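February, notebook, piezometer bench

Kettle on, coat still on. The heating in the shed came up late again and the readout unit does not like the cold any more than I do, so I spent the first hour sorting cable reels and re-labeling the ones where the marker had rubbed off. (Please, please use the heat-shrink labels. The tape ones fall off in the tank!)

Main job was the vibrating wire piezometers going out to the Hatetura embankment. We have 5 of them, all from the same Atel batch, and I wanted a zero reading on every one before they get anywhere near a borehole. Filters went into de-aired water last night. I pulled each tip under water, let it hang in the bucket until the temperature settled, then lifted it clear and read it straight away. Four were lovely, steady to the last digit. The fifth wandered, and kept wandering, and I was all set to write it off when I wiggled the clip on the green lead and it calmed right down. So that's a clip, and I've thrown the clip out. Still, I'd like another zero on that one tomorrow before I trust it.

Then the pressure tube. I filled it in stages up to 2,000 mm of head and logged at each stop, waiting for two matching readings in a row. Going up, everything sat nicely on the calibration sheet. Coming back down I stopped at 1,087 mm and got a reading a touch higher than the sheet wanted, on all of them, which smells like me reading the scale from the wrong side of the tube (I was standing on the low step). Repeated it from the high step and it went away. I've left both sets in the log with a note so we don't argue over it later. 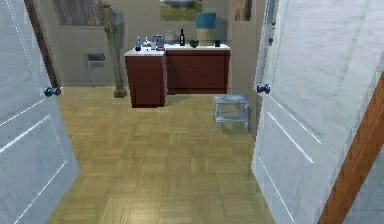 Ground Instrumentation Group, Bench Notes

Barometer next. These are unvented tips, so the air pressure correction matters more than people like to admit, especially for the shallow pair. I moved the barometric logger to the shelf next to the tank and set it to the same interval as the Trovance logger. Clocks were out from each other by nearly a minute! Set both from my phone. If you borrow either one, check the clock when you bring it back.

Cable lengths. The drawing from Kälin has the deepest tip on a run that would only just reach the terminal box, with nothing spare for settlement, and I really don't want a splice down there. I'd rather wait for a longer cable. I've sent them a note asking if the box can move up the slope a bit instead, and heard nothing back by lunch.

Also tried the new logger program on the bench with one tip plugged in. It came up fine and started storing, and by the time I packed up there were 1,683 records in the table with no gaps. Channel two shows the thermistor in ohms, where I expected degrees, so the conversion line is missing or I've put it after the store command. Look at that first thing.

To do: second zero on number five, fix the thermistor line, more de-aired water (the jug is nearly empty), chase the cable question, and find out who has the small crimping tool, as mine has a chipped jaw and the last two ferrules came out ugly.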